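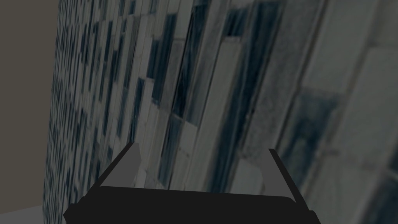 Planning and Budgeting for a First Robot Arm: Frequently Asked Questions

Last updated in May. Questions not covered here can go to Berenice Ayala in Equipment Planning.

Do we have to run a simulation before we buy?

For any arm with a gripper, yes. Purchase requests without a simulation run attached are sent back. The run does not need to look realistic. It needs the right gripper, the right surfaces and a camera view from the wrist.

What does the simulation tell us that a quote doesn't?

Mainly reach and clearance. A quote lists the arm's reach in open space. Your station has walls and a work surface, and the gripper has its own width with the fingers open. The wrist view also shows how much of the picture the gripper takes up, and you will want to know that before you pay for a camera.

How much should we set aside?

Plan on $3,770 for the gripper, wrist camera, mounting plate and cables. The arm is quoted separately. Add 15 percent for shipping and small parts -- brackets and connectors are the items most often left off a request.

Which suppliers can we use?

Wuris and Dramovik are both set up in the purchasing system. Wieczorek can be used for mounts and stands only. Any other supplier needs a new vendor form, and that should go in before you ask for a quote.
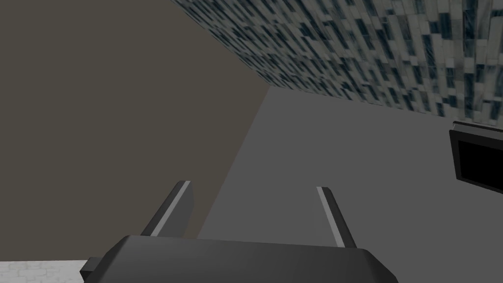

How close to a wall can the arm be placed?

There is no single distance. Run the station with the gripper open and at its steepest tilt, and check the corners first. If the fingers or the housing touch anything, move the base and run it again. Changing the layout costs nothing at this stage. Once the stand is bolted down, a move is billed to your department.

Can we skip the wrist camera and add one later?

You can, but the mounting plate is different, and you would be buying it twice. If there is any chance you will need the camera, order both together.

How long does approval take?

Around four weeks from a complete request. Soledad Gallegos checks the layout and Faustino Serrano checks the budget lines. They work at the same time, so a problem in one does not hold up the other.

Who sets up the simulation?

Your own team, if someone has used Nelosar before. Otherwise Getsemaní Tlapale can build the station from your measurements. Send wall positions, the height of the work surface and the size of anything that stays on it. Sketches are fine as long as the measurements are written on them.

Is training included in the price?

No. Budget for two people per arm, under the training line and not under equipment.

Can we lease?

Arms, yes. Grippers and cameras have to be bought. Lease requests use the same form -- check the box on the second page and attach the supplier's terms.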